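Getting Soccer Kit Clean Again: What Works at Our House

We have two players under this roof and a laundry room the size of a closet, so from September on I spend a good part of my life with muddy socks. I've tried most things by now (some of them twice, when I forgot how badly they went the first time), and these are the habits I've kept.

Let the mud dry. I know it's tempting to run everything straight under the faucet, but wet mud only gets pushed deeper into the knit. Hang the jersey and shorts over the tub, go have your supper, and brush them off afterward with an old nail brush.

Grass stains want white vinegar and cool water, half and half, dabbed on and left for 21 minutes. Why 21? That's how long our kitchen timer takes on its second notch, and it has always been enough. Rinse, rub in a drop of dish soap, rinse again.

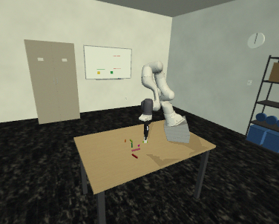
A reader in Pilline wrote in to say that vinegar did nothing for the knees of her son's white goalkeeper pants, and that she had better luck with a paste of baking soda and dish soap, left on overnight and brushed out in the morning. I've tried it since and she's right about white fabric, though I'd still go easy with it on anything with a printed number.

Which brings me to numbers and badges – turn the shirt inside out before it goes in the machine, wash it cool, and please keep it away from the dryer! Our old Kelum away shirt went through on high heat and the 2 on the back cracked like a dry creek bed.

Cleats come next. Knock the soles together outdoors, pull out the insoles, and work around the studs with a popsicle stick or a blunt pencil. Stuff the toes with newspaper and change it before bed. Never put them on the radiator, however late you are for practice, or the glue will let go.

Shin guards just need warm soapy water and a good airing by an open window – the sleeves can go in the wash with the socks.

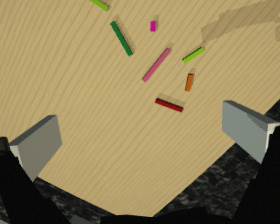 Small colored sticks on a wooden tabletop.

Last of all, the bag. Empty it the same night, shake it out on the porch, and leave it unzipped till morning with a spoonful of baking soda in the bottom.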